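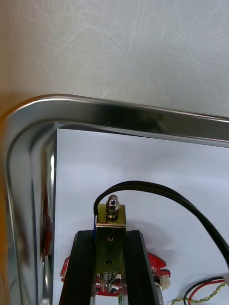 Bench Assistant, Small Parts and Kitting
Pomard Repair & Refit
54 Hsueh Street, ground floor, rear entrance
Part time, up to 30 hours a week

Pomard takes in old lab and workshop equipment, opens it up, finds out what the last person did to it, and puts it back together. Between the opening up and the putting back there are a great many small pieces of metal, and we need someone to look after them.

The job is mostly trays. Every unit that comes through the door gets a stainless-steel tray, every tray gets a clean sheet of white paper, and everything removed from the unit goes on the paper. Brackets, standoffs, boards, clips, the washer that fell out when we tipped it over. Your bench assistant career will be spent making sure that what is in the tray is what the sheet says is in the tray, and that the tray for the Lurnex pump does not contain half of the Lurnex chiller. They use nearly the same bracket. We have learned to respect the word "nearly."

If you have ever sorted somebody else's junk drawer at a party, please read on.

What you'll be doing

Lining and labeling trays for incoming jobs, and clearing down the ones that have shipped.

Laying out parts as they come off the unit, in order, with room between them. Bob-and-weave layouts are discouraged. So are piles.

Matching parts to the job sheet and flagging anything missing, bent, cracked or plainly from another machine.

Cleaning hardware with Griltine, our house degreaser, which smells like a pine forest that has been through a divorce. Gloves and an extraction hood are supplied.

Handling circuit boards by their edges while grounded. The wrist strap lives on a hook by the bench and should be on your wrist.

Putting together kits of replacement fasteners for the technicians, who will say thank you and then lose one.

Wiping down the benches at the end of the day. The tops are scratched and will remain so. Mahmoud Tahiri tried polishing one several winters ago and would rather we stopped bringing it up.

A word about the paper

Applicants always ask about the paper, so here is the policy. You get a fresh sheet for each job. You may write on it, and we like it when you do: an arrow, a part name, "this one was on upside down." Dark pencil only, since pen transfers onto anything with Griltine on it. When the job closes, the sheet is folded into the folder with the invoice. Asmaa Soliman, who runs the office, has solved more customer disputes with a greasy piece of paper than with any contract.

Who we're looking for

You don't need a technical background. We can teach you what a flange is. We have had less luck teaching people to put things back where they got them.

You should have steady hands, decent close-up vision (glasses are fine, we have a magnifier lamp as well) and the patience to look at two brass-colored brackets until you can see why they are different. You should be able to read a parts list and write so that other people can read it too. You'll need to lift a loaded tray from bench height and carry it across the shop without tilting it, a skill anyone who has waited tables will have already.

Useful, but we won't insist: some soldering, some experience with a stockroom or pharmacy counter, model building, bicycle mechanics, sewing. One of our best hires came from a bakery and could spot a missing screw from across the room.

You should be comfortable asking questions. Huw Bevan, the senior technician and the person you'll work beside, answers all of them, some at length. Wear comfortable shoes.

Hours and pay

We're open from 8 a.m. The shift can start any time before ten and we'll settle on one together, after which we'd like you to stick to it. Most weeks will come close to the full hours. February is slow, and we use it to recount the fastener cabinet, so if you're hoping for a quiet month of reading, pick another month.

Pay is hourly and depends on experience; Asmaa will give you the actual rate on the phone before you come in, so you don't have to put on a nice shirt to find out. You get paid sick time from your first day and 14 days of paid vacation a year. Work aprons are provided. Coffee is provided. The coffee is Huw's responsibility and we make no claims for it.

The trial shift

There is no formal interview. If your note looks good we'll invite you for a paid trial shift of four hours. You'll be given a unit that's already been stripped, its job sheet and an empty tray, and asked to lay the whole thing out. There are a couple of deliberate errors on the sheet. There may also be some we didn't intend, and finding those will count heavily in your favor.

Please leave rings and long necklaces at home for the trial, and tie back long hair. Bring lunch, or there's a sandwich place on the corner that is fine.

How to apply

Write to Oksana Kobzar, shop manager, at the address at the top of this notice, or drop a note through the slot at the rear entrance. Half a page is plenty. Tell us what you've been doing lately, which hours suit you, and about something small you once fixed, sorted or refused to throw away. A résumé is welcome but we read the half page first.

If you need the bench at a different height, a chair in place of a stool, or more time on the trial, say so in the note and we'll set it up. The rear entrance is step-free and the restroom is on the same floor.

Questions about the work itself can go to Marwa Cherkaoui, who did this job until she moved up to technician and still relabels things when she thinks we aren't looking. Call the shop after 2 p.m. and ask for her by name. Let it ring for a while, she has to take her gloves off.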